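Prorby Two-Finger Gripper, Model 113
Product safety notice and service information

Issued 4th March

Talukder has received reports of the fingers on the Prorby 113 opening without a command while the arm is moving. In each reported case the load was dropped. No injuries have been recorded.

Affected units
Grippers supplied with control software version 2, up to serial number 900. The number is printed on the service label. Units sold through Billar carry the same numbering and are included.

Cause
When the link to the arm controller is lost for longer than 30 milliseconds, the affected software restarts the gripper. On restart the fingers return to the open position, whether or not an item is held. The correct response is to hold position and report a fault.

What owners should do
Stop using affected units to lift glass, crockery, hot items or anything carried above a person. Keep hands clear of the fingers while power is on. Do not attempt to repair the gripper or open the housing; doing so will end the warranty.

Checking a unit after the update
1. Clear the space directly in front of the gripper and bring the arm to rest low over the table. Fingers should be open, with nothing between them.
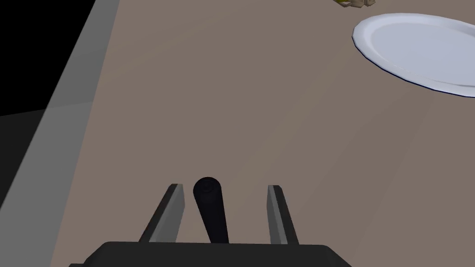 2. Close the fingers on the foam test block and disconnect the controller cable. The block must remain held.
3. Reconnect the cable, clear the fault and record the result on the service form.

Units that fail step 2 must be returned to the Pranlow service centre. Carriage is paid by Talukder.

Contact
Tharushi Munasinghe, Product Safety
Hashini Bepari, Returns and Repairs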